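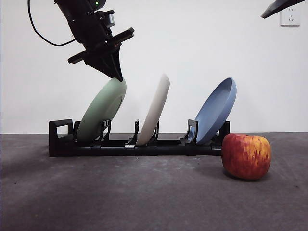 Catégorie : Assistance > Application Skemeo > Suivi des repas et de l'entraînement

Ticket 3093 : le total des protéines est compté en double après une séance de musculation
Ouvert par : Dace Toom
Pris en charge par : Tavion Montoya
Statut : résolu
Dernière mise à jour : décembre

Description du problème

Bonjour,

J'utilise Skemeo pour noter mes repas et mes séances, avec la montre Skirkenura. Depuis la dernière mise à jour de l'application, mon total de protéines devient faux les jours où je m'entraîne. Hier, par exemple, j'ai mangé 105 g de protéines selon mon propre calcul, fait à la main avec les étiquettes. L'application affichait 105 g à 17 h 40. Après la synchronisation de la séance, elle affichait 139 g, et je n'avais rien mangé entre les deux.

Les jours de repos, le total est juste. J'ai vérifié cela sur neuf jours et le résultat est toujours le même.

Ce que j'ai déjà essayé :
- fermer l'application et l'ouvrir de nouveau ;
- redémarrer le téléphone ;
- supprimer le repas du midi et le saisir encore une fois (le total baisse, puis il remonte à la synchronisation suivante) ;
- désactiver les rappels, sans effet.

Je précise que je suis un programme avec un objectif fixe, donc cette différence me gêne beaucoup. L'application me conseille de réduire le dîner alors que je n'ai pas atteint mon objectif.

Réponse de Tavion Montoya, 9 h 15

Bonjour Dace,

Merci pour la description, elle est très claire. La différence est de 34 g. Avez-vous dans votre journal un aliment ou une collation qui contient exactement cette quantité ? Pouvez-vous aussi me dire si l'option « Collation après l'effort » est activée dans Réglages > Nutrition > Séances ?

Réponse de Dace Toom, 12 h 50

Oui, l'option est activée, mais je ne l'ai pas activée moi-même. Pour les 34 g, j'ai trouvé : c'est mon fromage blanc avec la poudre Šimkus, que je prends toujours après la séance. Je l'avais noté en avance, le matin, dans la rubrique « Goûter ».

Réponse de Tavion Montoya, 14 h 05

C'est bien la cause. Quand l'option est active, Skemeo cherche votre collation habituelle et l'ajoute au moment où la montre envoie la fin de la séance. Normalement il contrôle d'abord si elle existe déjà dans le journal. Dans la version 2 du module, ce contrôle regarde seulement la rubrique « Collation » et ne lit pas la rubrique « Goûter ».

Voici la procédure en attendant la correction :
1. Ouvrir Réglages > Nutrition > Séances.
2. Désactiver « Collation après l'effort ».
3. Revenir au journal et choisir Recalculer la journée.
4. Synchroniser la montre une seule fois et attendre la fin du message.

Les journées anciennes doivent être recalculées une par une. Je suis désolé, il n'existe pas encore de commande pour toute la période.

Réponse de Dace Toom, 19 h 30

J'ai suivi les étapes après ma séance de ce soir. Le total est resté correct. J'ai recalculé aussi la journée d'hier et je retrouve mes 105 g. Le conseil de réduire le dîner a disparu. Vous pouvez fermer le ticket.

Note interne : défaut transmis à l'équipe Skokance, responsable du module de synchronisation. Ticket fermé.

Commentaires (3)

patate_douce : Même chose chez moi avec un shake noté dans « Petit-déjeuner ». La procédure fonctionne aussi.

Rémi L. : Attention, chez moi l'option s'est réactivée quand j'ai changé de téléphone. Il faut vérifier après.

kettle44 : Et pour les glucides, le problème est identique ? J'ai une différence le jour de ma sortie longue, mais elle est plus petite et pas toujours la même.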